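Notebook - hand-held gripper demos, soft goods
May, Friday, started 9:40

Carrying on from the Linen task set. Napkins and the small towel are done as far as I am concerned, and the next object class is caps. Dranano wants a policy that can take a cap lying any way up on a table and set it down crown up, brim toward the operator. We do the demos by hand with the paired grippers and keep remote control for the correction rounds later.

Where the set stands this morning: 705 demos accepted across all soft goods. Caps are a tiny part of that, and most of the cap demos were recorded with the old finger pads, so I am tagging them separately and leaving them out of the first training run.

Setup checks before recording

Zeroed both grippers closed, then open, then closed again. Left one read a small offset on the second close. Repeated it and the offset went away. Same thing happened on the napkin day, so I want to look at the encoder coupling when there is time. If it comes back in the middle of a session, stop and re-zero. Do not try to fix it in post, we lost a morning to that.

Clock sync between the two sides was fine. Checked it by tapping the gripper tips together at the start of a take and looking for the bump in both traces. I would like everyone to do this tap at the start of each block from now on. It takes a few seconds and it has already caught one bad cable for us.

Cable routing is still the thing that annoys me most. With towels the cables stay out of the way because your hands are far apart. With a cap your hands are close together and a cable ends up over the object on many takes. I tried routing up over the shoulder, which keeps the table clear but pulls on the wrist when you reach forward. Went back to letting them hang. Liesbeth suggested a light elastic at the elbow. Will try on the next session.

How we are doing the cap task

Liesbeth Van der Linden and I wrote the steps down yesterday so that our demos look alike. Current version:

1. Hands start apart, grippers open, nothing touching the cap.
2. Left gripper comes in first and stops against the side of the crown. It is a support, so light contact only.
3. Right gripper comes over the top and pinches fabric on the opposite side.
4. Lift a little, turn, set down. Left stays in contact through the turn.
5. Release right, then left, then back to the start position.

Step 2 is where we differ. Liesbeth pushes until the crown gives a bit. I stop at first touch. In the traces hers are cleaner, because the cap does not slide away when the right side closes. Mine have a little sideways jump at the pinch on nearly 18 takes. I am switching to her way and we will note it in the task sheet. Mixed styles in one set hurt us with the napkins.

Speed: slower than feels natural, but do not pause. Pauses are the worst thing to put in a demo. The Verbruggen replay showed it well enough - the arm got to the place where people used to stop and think, and it stopped there too, and never left. If you need to think, abort the take and start over.

Session log

9:40 to 10:15. Crown up starts only. Good block. Rejected 2, both for late release on the right side.

10:20 to 10:50. Upside down starts. Harder than expected. The brim catches on the table during the turn and the cap flips back. The right gripper has to come in lower than the task sheet says. I think these starts need their own step list. Marked the whole block as trial, do not merge.

11:00 to 11:40. Back to crown up, now with the firmer left contact. Varied the position of the cap on the table between takes, including close to the front edge. The near positions are awkward for the elbows but the arm will need them.
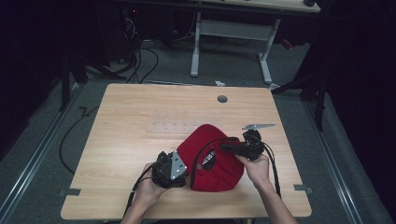 Red cap, crown up, near the front edge. Left plate against the side, right gripper over the top.

Lifts from this approach look fine in the traces. The grip width at closing is narrower than on the towel, as it should be with only a fold of fabric between the fingers. Watch out for grabbing the button on top of a cap, it gives a false wide reading and the take looks like a failed close.

12:30. Ran the Kundadside converter on the first block. It dropped 4 takes for missing frames at the very start, before the sync tap. We should be able to trim those and keep them. Asked Liesbeth to check whether the converter can start from the tap and ignore what comes before.

Remote control, short note

Tried the same task over remote control for comparison, just to see how it feels. Possible, but slow. The turn in step 4 takes several tries because there is no feel for how the fabric is pulling. For caps I would use it only to correct the policy when it is already near the object, and keep the full demos by hand.

To do

- New step list for upside down starts, try it with the right gripper entering from the brim side
- Elastic at the elbow for the cables
- Encoder coupling, left gripper
- Put the firmer left contact into the task sheet and change the version number
- More caps. We need a stiff crown and one with a mesh back at least, or the policy will learn this cap and no other
- Ask Dranano if brim direction has to be exact or if a loose tolerance is all right. It changes how many takes I reject

Raw takes are on the lab drive under caps, blocks a to c. Block b is the trial one.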